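Tellham Neighbors Help Board
Home Organizing
Posted May 14, 2023 by dented_colander
Print this page | E-mail this page

What do you do with a table that collects everything?

We have one white table by the wall, and it was bought for eating. It now holds lunch, stationery, drinks, and a black box that has been standing on its end since April. I clear it off most nights. By the following night it has all grown back.

I own a perfectly good green plastic basket with a handle slot, which I bought so that I could throw things in it and feel organized. What happened is that I now have a basket full of things on a table full of things. My sister-in-law says I need a system. She also irons her dish towels, so I am asking here first.

Two people, one table, 400 square feet of apartment. There isn't going to be a second table. Is there a way to use the basket that doesn't just move the mess four inches to the left?

stikenach_upstairs
Replied the same evening

Your basket has no job. A basket with no job takes every job, like the new guy at work.

Pick one kind of thing for it and be mean about the rest. Ours is stationery only: rulers, pens, tape, the scissors that don't cut. Bread goes in a bowl. The bowl stays out, and I consider it decoration. We use a ruffled glass one that came from the Pap thrift store and was meant for fruit, but fruit never showed up.

Drinks don't go in anything. If a bottle is lying on its side on the table, somebody has given up on it, and it should be finished or moved to the fridge. Check the cap before you put it near paper. I lost 11 birthday invitations to a coffee drink with a cap that was only resting there.

As for the black box, open it. If you haven't opened it since April, then whatever is in it can live in a closet.

Also, take the basket off the table at night. Put it on a shelf or the floor, anywhere you have to walk to. You will be surprised how little you go and get out of it.

tidy4life
Replied the next day

get rid of the table

vidau_street_mom
Replied the next day

I wouldn't get rid of the table.

The one-job idea is good but it only works if the other person in the house has been told what the job is. I ran a stationery basket for most of a winter before I learned that my husband thought it was for "small stuff." He had been putting rolls in it. With sugar on top. You do not want to clean sugar out of a basket with holes in it, although the holes do make it easy to rinse in the tub, so I can't say they're all bad.

What helped us was keeping two rows. Food and containers at the back, flat things and whatever you're using today in front. The front row gets cleared before supper and the back row is allowed to stay. It takes me 60 seconds on a good night. On a bad night I push the front row into the back row and call it one row.

And a ruler can go in a drawer. It's already the shape of a drawer.
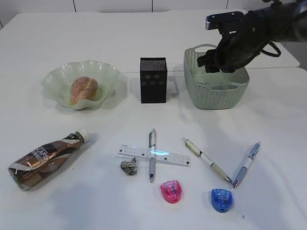 Home Organizing is looked after by the Tellham Household Swap Club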